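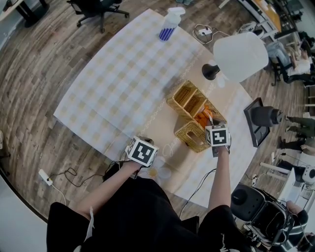
Figure 2. A woven organizer on a white table.

Chapter 2
Religion and the School Day

The law on worship in schools has rarely matched what happens in classrooms. In a study of 243 families in Plestbridge, Eluned Powell found that many parents did not know they could withdraw a child from prayers. This chapter sets out the duties of schools, the rights of parents and the position of pupils who hold no belief. It then considers how outside faith groups come to be invited into lessons.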